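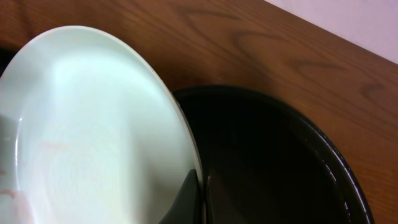
La jornada de puertas abiertas de Holtevari prometía, según el folleto, «la cocina que se recoge sola». Fui el viernes por la tarde, con bastante calor y pocas ganas de creérmelo. La primera demostración consistía en retirar platos de una mesa de madera, y reconozco que me acerqué más por el plato que por el brazo: uno blanco, grande, con unas manchas rosadas en el fondo que parecían de salsa. Me gustó ese detalle. En la feria de Harnstead, el año pasado, toda la vajilla brillaba como en un escaparate y así cualquiera. La pinza lo tenía cogido por el borde, muy inclinado, encima de una pieza negra redonda.

Séverine Baudry, que llevaba las explicaciones, nos contó que el sistema había hecho 625 recogidas desde la primavera. Pregunté cuántas habían salido bien. Me contestó que dependía de lo que se entendiera por bien. Insistí, y entonces habló de «una tasa en mejora continua», expresión que apunté en la libreta con dos signos de interrogación.

Éramos 34 visitantes repartidos en dos grupos. En el mío iba Candela Aguirre, que tiene un comedor de empresa en Grerolness y quería saber lo mismo que yo pero con más motivo: cuánto tarda. Sacó el móvil y cronometró. Casi 19 segundos por plato, sin contar las veces en que el operador paraba el brazo y lo devolvía a la posición inicial. Candela guardó el móvil y dijo que su gente recoge una mesa entera en ese rato, hablando de fútbol.

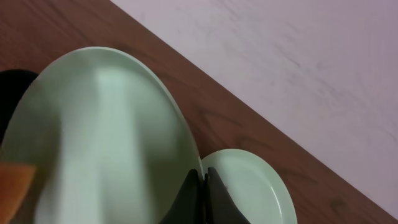 A su favor diré que no se rompió nada mientras estuve allí, y que el agarre por el borde es más delicado de lo que esperaba. También que Corentin Huet, el ingeniero que estaba a los mandos, fue bastante más claro que el folleto. Admitió que los platos que se tocan entre sí les dan muchos problemas, que con la luz de la tarde cambian los reflejos y hay que volver a ajustar, y que nadie ha probado todavía con cubiertos encima. Le pregunté cuándo se vendería. Se encogió de hombros y señaló a Baudry.

Baudry dijo que en agosto empieza una prueba en la cafetería de Leblanc. No supo decirme si habrá siempre una persona al lado del brazo, ni quién la paga.

Al final había café y un cuestionario de satisfacción. Puse un tres en «utilidad» y un cuatro en «atención recibida». Las tazas las recogió una chica con una bandeja.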